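6/28/23

# Fixing Up a Worn Room: Our Report on the Back Workroom

By Woo-jin Byun and Adanech Teshome

Our project was to take one tired old room and work out what it would need to become a good place for making things. We picked the back workroom at Veres, a community craft house built in 1971, and we loved it from the first visit! It has gray walls, old doors and a lot of stuff in it (more than we expected, even after being warned).

## What we started with

We spent our first afternoon just looking and writing. Adanech took the walls and woodwork, and I took the tables and everything piled near them. We wanted to know which parts of the room people use, which parts they avoid, and what could be saved. The woodwork got most of our attention. Old molding is so much fun to study – every chip makes you wonder what was carried past it.

The molding by the doorway is off-white, worn and chipped along its edges, and the pale door frame on the other side is scuffed too. There is a very dark tabletop close by, next to the gray wall, and the work area off to the left is cluttered. We think the doorway is the best feature in the room and should stay just as wide as it is.

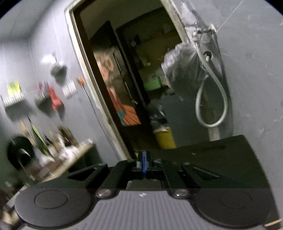 ## What we would change

Our budget limit was 1000 dollars, and we came in well under it on paper. The plan goes like this:

- Sand and repaint the door trim, keeping the off-white color.
- Sort the work area before buying any shelves. Adanech felt strongly about this one, and after trying it my way in a sketch I agree with her.
- Keep the dark table. People at Veres like it, and pale paper and thread show up really well on a dark surface.
- Put hooks on the wall for bags.

We asked 9 regular users what bothered them most. Six said finding tools, two said the light, and one said the door trim snags sweaters, so that went to the top of our list!

## Time

Sanding and painting should take two afternoons. Sorting is harder to guess, but we put down almost 60 hours split between the two of us, with a break for exams. The paint samples are still in Adanech's locker and we want to test them on a scrap of molding first.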